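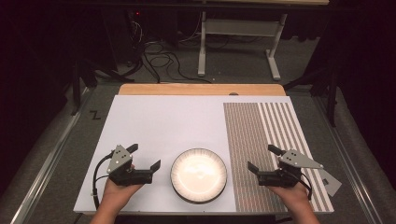 The width fault on the two-hand dish station has been traced to a magnet hub that was turning on its shaft. The right-hand gripper was affected and the left-hand one was not. The fault left no error in the log, because each part of the system that checks itself was within limits: the pose track was good, the clocks agreed, and the encoder was reporting the angle of its magnet correctly. The magnet was no longer at the angle of the jaws. With the two grippers facing each other across the dish and the jaws spread, as at the beginning of a pass, an error of a few millimeters is small against the opening and does not stand out on a plot. It becomes large against the opening when the jaws are on a rim. The dotted plates on top of the grippers give position and orientation only, so they could not have caught it either.

Background for readers outside the group: the station records people handling tableware with hand-held grippers, and the recordings are used to train the two-arm cell at Estemov. Each recording is called an episode. Each episode holds two pose tracks, two jaw-width tracks and the video. The arms do not see force. They close to the width they are given, with a current limit behind it as a backstop.

The first sign came from the cell. In May, Ekkachai Duangkaew ran a batch of 30 direct replays, in which the arms repeat a recorded episode with no learned policy between the recording and the motors. Nine of them stopped on the current limit during the close. All nine stopped on the right arm. Two dishes lost a chip from the rim and one slid out of the left jaw after the right arm stopped. The current limit worked as set. The area scanner was active and the gate was shut, so there was no exposure to people, and the event was filed as a equipment fault with a safety note attached.

The early assumption was a bad calibration on the arm. That was wrong and cost us four working days. The right arm was re-zeroed, the tool flange was re-measured, and the same nine episodes stopped again at the same points. Episodes recorded earlier in the spring replayed on the same arm without a stop. That moved the search from the cell to the recording station.

Sevim Türkmen then took the right gripper off the station and closed it on a set of gauge blocks. The reported width was low by three millimeters at every block. She opened and closed it by hand a few times and repeated the measurement, and the error was the same. She then closed it hard on a thick block and let it go, and the error had grown slightly. That last step showed that the hub was moving under load. 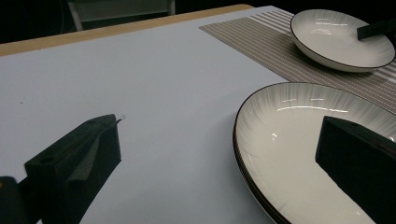 Gripper view at the station: the bowl on the striped placemat, with a larger plate in front.

The hub is held to the jaw shaft by one set screw bearing on a flat. On the right gripper the screw was short of the flat and was gripping the round part of the shaft. It held for light work. It began to slip when the task list moved to rim grasps, where operators squeeze harder than they do on handles or cups. Slip was always in the same direction, because the hub only takes a significant load on closing. The reported width therefore fell step by step and never came back.

Two further conditions allowed it to run as long as it did.

The startup check was a closed-jaw check only. The operator closes the jaws, presses the button, and the software takes that angle as zero. This should have corrected a slipped hub at the start of each session. In practice the software accepted a stored zero if the new one differed by more than a set amount, on the theory that a large difference meant the operator had not closed the jaws fully. Small slips were corrected. Once the total slip passed the threshold, every new zero was rejected and the old one was used. The rejection was written to a debug file that is not kept after shutdown.

The second condition was in the data filter. The filter drops any episode in which the width goes below zero, which would have removed the worst cases. It had been changed in the spring to clamp negative values to zero, after a run of false drops caused by soft pads compressing. With the clamp in place an impossible width became a merely very tight one.

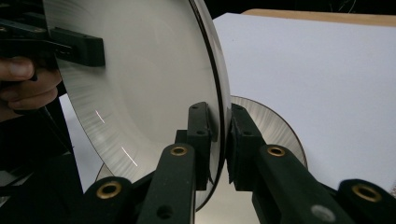

Rim grasps are where the error matters most, and the reason is mostly geometry. A handle or a block fills a good part of the jaw opening and the pads have some give. A rim is thin. When the contact pads come together on either side of the edge, the true width is already a few millimeters, and subtracting three from it gives a command that the arm can only follow by pushing into the material. The station work makes it worse in one respect, which is that a second gripper is often bearing on the same dish. With another clamp block against the inner face, the dish cannot shift to relieve the load. In the cell the two arms are stiff, and whatever the width error asks for ends up at the edge of the dish.

Extent of the affected data. The store held 3189 episodes for this task family when recording was stopped. Charoen Petchrat compared the lowest right-hand width in each episode with the known thickness of the item being held and found a clear break at the point where stored zeros started being used. After the break there are 1441 episodes. These have been moved to quarantine and removed from the training index. The two policies trained on them have been withdrawn from the cell. Neither one was released outside the group.

Most of the quarantined episodes can be recovered. Within a session the offset is close to constant, and where an item of known thickness is held, the correction can be computed from the episode itself. For 67 episodes this does not work: the hub slipped during the recording, so the offset changes partway through and no single correction fits. Those will be deleted. The left-hand tracks in them are good, but we do not keep one-sided episodes in a two-hand set.

Repairs and changes so far:

Both grippers have been rebuilt with a longer set screw, threadlocker, and a witness line across hub and shaft. If the line is broken, the gripper comes off the station.

The startup check now uses two points, closed jaws and a gauge block. A failed check blocks recording. There is no stored zero to fall back to.

The clamp has been removed from the data filter. Pad compression is handled by a small allowance, and anything past it is dropped and reported.

Replay batches in the cell now start at reduced current. Full current is enabled by the cell operator after a clean first batch.

Cables were also looked at, although they played no part in the fault. A cable runs off the back of each gripper and can pass over the board beside the work. Nattawut Kamolrat asked for strain relief at the gripper end on both, after finding that a pull on the right-hand cable could tip the sensor board by a visible amount. Clips are on order from Vinitach. Until they arrive, operators should route each cable to the outside of the forearm and check that it is slack before the first pass.

Open items. The left gripper was within limits when measured, but its screw was seated on the corner of the flat, and we have no good estimate of how long it would have held. The four spare grippers in the cabinet were built from the same drawing and have not been opened yet. They are tagged and must not be used. Thitima Bunnag is also checking whether the older single-hand sets were recorded with any of these units; build records for that period are incomplete, and she would like to hear from anyone who has a notebook with serial numbers in it.

Recording restarted in June 2025 on the rebuilt pair. Corrected episodes will go back into the index by session as each one passes replay, and the session list on the group drive is updated when that happens. Anyone holding a local copy of the dish set should delete it and pull again. Questions about the correction go to Charoen, and questions about the hardware go to Sevim.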